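Home Docs Levels Downloads Forum

Search the docs
Go

# Droscombe Level Pack

Droscombe is a free set of puzzle rooms for the point-and-click engine Clulon, and I'm so happy it's finally in a shape other people can play! You get 23 rooms, two endings and a very grumpy ferryman (click on him more than once, please). Everything is plain text and PNG, so you can open any room and mess with it.

## What you need

- Clulon 2 or newer
- 400 MB of free disk space
- A mouse. Touch works, but the ferry dials are fiddly

## Install

Unzip the pack into your `rooms` folder and start Clulon. Droscombe shows up in the story menu under the harbor icon. If it doesn't, check that you didn't end up with a `droscombe` folder inside another `droscombe` folder. I still do this myself!

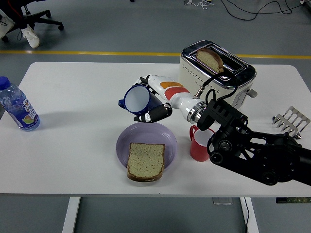 Old saves carry over as long as you made them after the October build. Anything older will load, but your inventory comes up empty and the lighthouse door stays locked, so start fresh.

## Making your own rooms

Copy `rooms/template`, rename it and edit `room.txt`. Each clickable spot is one line: a name, a shape, and what happens when the player looks, takes or uses. There are more than 55 sample lines in the template, including the whole ferry puzzle, which was the most fun I've had writing anything for this engine.
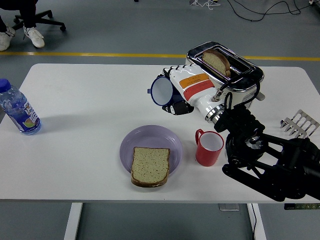

Keep names lowercase with no spaces. Run `check room.txt` before you play, and it will point at the first line it can't read. It stops there, so run it again after each fix.

## Known problems

- Music restarts when you leave the net loft by the window
- The second ending skips its last line of dialog on slow machines
- Subtitles overlap the inventory bar in wide mode (fix is half done)

## License

Free to play, share and remix. If you build something with it, post it on the forum, I'd love to try it!

Last updated Sun 7 November

Related packs
Mateos: The Clock Garden
Tustis Short Rooms
Clulon Starter Template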